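Stinside spring meet, floor and prop check
Walkthrough done 2025-02-07, second pass in March once the stage is in
Marks: OK / FIX / ASK. Comments under each. Add yours at the bottom of the item, don't overwrite.

Setups (Cedus brackets, main room)

1. Power strips off the floor, taped or under covers
FIX. Row by the windows still has strips loose under the chairs. Three chairs already sitting on cable. Covers are in the Öztürkmen crate, back room, left side. Gray ones, the black ones are too narrow for the doubled-up cable.

2. No strip plugged into another strip
FIX. Found one on the casual side. Pulled it. Someone will put it back, so check again after load-in.

3. Monitors stable, not near table edge
OK mostly. The older monitors on the thin stands wobble when people slam sticks. Put them on the deep tables. Last time we had them on the folding ones and the Trorico mirror match nearly took one down.

4. Console vents clear
OK. Pull jackets off consoles during the day too. Bracket runners please look for this every round, it takes a second.

5. Aisle between rows wide enough for a wheelchair
FIX. Fine when the chairs are empty, not fine with people in them. Move row two back toward the wall. Yes this kills the spot where people stand to watch. They can watch the screen.

6. Wireless controllers unpaired at end of set
ASK. More of a fairness thing but it's on the list. Do we want a sign at every setup or just in the rules post? Sign from last year says the wrong button.

Cosplay props

7. Blades, claws, horns: no metal, no hard points
Check by hand at the desk. Foam and resin fine if the tips are rounded. The big guardian gauntlets from Cedus season two have screws on the inside of the wrist on a lot of the home builds, feel for them. If a screw is poking out, tape it or it stays at the desk.

8. Staff length
Limit stays at 5 feet in the main room. Longer is fine outside for photos. People will say it's accurate to the character. It probably is. Still five feet.

9. Tails and capes off the ground on the stairs
Clip or carry. We had a trip last time, no one hurt. Safety pins in the repair kit, refill needed, hardly any left.

10. Masks: can they see their own feet
Just ask them. If no, they need a handler for the stage walk. Put the handler's name on the badge list so security doesnt send them back.

11. LED builds, battery pack check
FIX (our end). Desk form has no line for this. Add it. Looking for bare wire, hot glue over the battery, anything puffy. Puffy battery = does not come in, no argument, metal bin by the loading door.

12. Repair table
OK. Heat gun and glue gun on their own strip, table by the wall, one person sitting there at all times when they're on. No superglue in the changing room, we've had that talk.

Food and drink

13. No drinks on setup tables
Closed bottles under the chair ok. Need more signs.

14. Snack table away from the setups
OK. Far corner next to the merch. Ingredient cards on everything homemade, nuts and dairy at least. Bake sale people know already, remind them anyway. Wipes on both ends of the table. 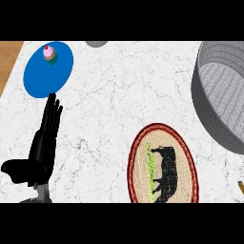 Exits and crowd

15. Both fire doors clear inside and out
FIX. Inside fine. Outside the left one there's a pallet, belongs to the building. Asked them to move it. If it's still there in March we don't open that room.

16. Exit signs lit
OK. The banner for the lore panel was hanging right in front of one, moved it down.

17. Room limits posted
ASK. Lore panel room, what's the real number? Door says one thing and the rental sheet says another. Using the lower one until the building answers. The Trorico backstory panel overfilled last year and we had folks sitting in the doorway, so door person counts heads this time and holds the line at the limit.

18. Stage steps
Not built yet. Needs a rail, white tape on the edge of each step, and a light that stays on when the house goes dark. Check with someone in full armor, walking down, not just up.

Medical and quiet

Kit stocked, ice packs low. Gloves ok. Kit lives at the front desk, not in the staff room, staff room gets locked.

Quiet room: lights dimmed ok, door squeaks bad. Oil it. No casual setups in there even if we run out of space.

Flashing lights warning. Cedus supers flash a lot on the projector. Warning goes on the front door, on the schedule, and read out before top 4. The recieving desk has the printed sheet, needs to be bigger.

Left to do before second pass
Cable covers on window row
Move row two
Battery line on prop form
Chase building re pallet and room limit
More drink signs, more pins, more ice packs
Door oil

Radios: more than half had dead batteries in the drawer. Charge the night before and test from the loading door, signal drops out there.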